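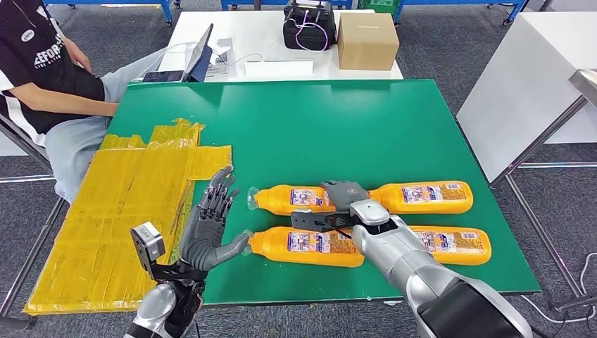
Gourlay Robotics Club
Minutes of the September general meeting

Chair: Ghassan Twal
Start: 6:05 p.m.
Quorum: met
Minutes: taken by the club secretary

1. Minutes of the previous meeting

Accepted with one correction. Under item 4, "wrist torque limit" should read "wrist current limit." The limit is set in the motor configuration file and is expressed in milliamps. The secretary will update the shared copy.

2. Matters arising

2.1 Spare finger tendons. Ordered, not received. The supplier has given no ship date. The hands team will keep the present set in service and log any slack over 2 mm at the knuckle.

2.2 Door code. Changed. Members who have not received the new code should ask the chair in person. It will not be sent by e-mail.

2.3 Safety refresher. Seven members have still to complete the form. Under the rule adopted last term, a member without a current form may attend sessions but may not hold the stop button or enter the reach area with motors enabled.

3. Bottle task, Romeo platform

3.1 Task definition. The entry for the Grirer student contest is the two-arm bottle task. Bottles start lying on their sides on the green table. The robot has to grasp each bottle, raise it, and set it upright in a marked zone. The contest rules allow either hand to do the grasping and allow the second hand to steady the bottle at the cap end.

3.2 Starting layout. The practice layout is four orange bottles in two pairs, laid end to end. The vision team asked for the two left-hand bottles to have their caps pointing left in all trials until the end of the month. The manipulation team would prefer random cap direction from now on, on the grounds that the contest layout is not published in advance. After discussion it was agreed to keep the fixed layout for data already scheduled and to move to random direction in the next block.

3.3 Right hand. Grasps are being made around the body of the bottle, over the label. The manipulation team reported that the fingers close evenly at the current setting but that the thumb arrives late. The proposed fix is a timing offset in the close command. The hand firmware takes this offset as a single value for all grasps, so a value tuned for these bottles will also apply to the cup task. Accepted for the bottle branch only.

3.4 Left hand. Held open beside the caps as the waiting pose. There was a question whether the waiting pose is too near the bottles. Bringing the open hand in from farther out costs time in each trial, and the contest run is timed. Against that, an open hand with the fingers spread takes up a lot of space next to the caps. The team will try a pose with the fingers half closed and report on both at the next meeting.

3.5 Wrist camera. The left wrist camera bracket was discussed at length. The angle of the camera was set before the present hands were fitted and has not been checked since. The vision team will recalibrate with the printed board and save the result under a new file name. The old calibration file is not to be overwritten – two of the stored training runs depend on it.

3.6 Training data. The store now holds more than 4000 grasp attempts, of which the last 59 were recorded with the new label lighting. It was noted that the blue and white labels give the detector a strong cue and that performance on plain bottles is unknown. One member proposed removing the labels from half of the stock. This was not agreed, as the contest organizers supply labeled bottles. A smaller test on bottles turned label down was agreed instead.

3.7 Cables. The cable at the right wrist bracket forms a loop that can come close to bottles in the lower pair. The mechanical team will shorten the loop and add a clip. The change must leave enough slack for full wrist rotation, to be confirmed by hand with motors off before the next powered session.

4. Work area

4.1 Seating. The operator's chair stays on the left side of the green table. Any other observers are to stay behind the white table during powered trials.

4.2 White table. The white table is for the operator's laptop and session equipment. Bags and boxes are to be cleared to the shelving at the end of each session. The item was raised last term and again this term.

4.3 Floor cables. Cables crossing the carpet are to be taped down or routed along the wall. The mechanical team has a length of cable cover in the cabinet and will cut it to fit.

4.4 Tilted tray stand. The stand may remain in its present position as long as the right arm's reach limit in software is left unchanged. Anyone changing the reach limit must move the stand first and tell the operator.

5. Software

5.1 Clesent release. The club uses Clesent for trial logging. The new release changes the format of the time stamp, and logs written by the old version cannot be merged with it without conversion. A conversion script has been written and tested on five log files. One of the five failed on a missing header line. The script will be corrected before the club machine is updated.

5.2 Branches. The bottle branch and the cup branch have drifted apart in the arm homing code. The bottle branch version will be taken as the reference. Cup task members have until the next meeting to object in writing.

5.3 Stop button test. The test at the start of each session is to be entered in the log with the operator's initials. Several recent sessions have no entry. The chair asked that a session without an entry be treated as unpowered and its data set aside. Agreed, with one member against, who asked that the objection be minuted: data from earlier sessions should not be removed for a paperwork fault. The chair confirmed that the rule applies from this meeting forward.

6. Contest entry

The entry form needs a team name, a one-page description of the approach, and a video of an unedited run. The name will be Gourlay A. The description will be drafted by the manipulation team, with a paragraph from vision. The video will be recorded after the move to random cap direction. The club will enter one team this year.

7. Actions

Secretary: correct the previous minutes; send the contest form to team leads.
Manipulation team: thumb timing offset on bottle branch; half-closed waiting pose trial; draft description.
Vision team: wrist camera recalibration; label-down test.
Mechanical team: right wrist cable loop and clip; floor cable cover.
Software team: fix conversion script; homing code merge.
Ghassan Twal: door code to remaining members; chase tendon order.

8. Any other business

A member asked if new members could run the cup task without supervision once their forms are complete. Deferred. The chair will ask the department for its position on unsupervised powered use.

The meeting closed at 7:20 p.m.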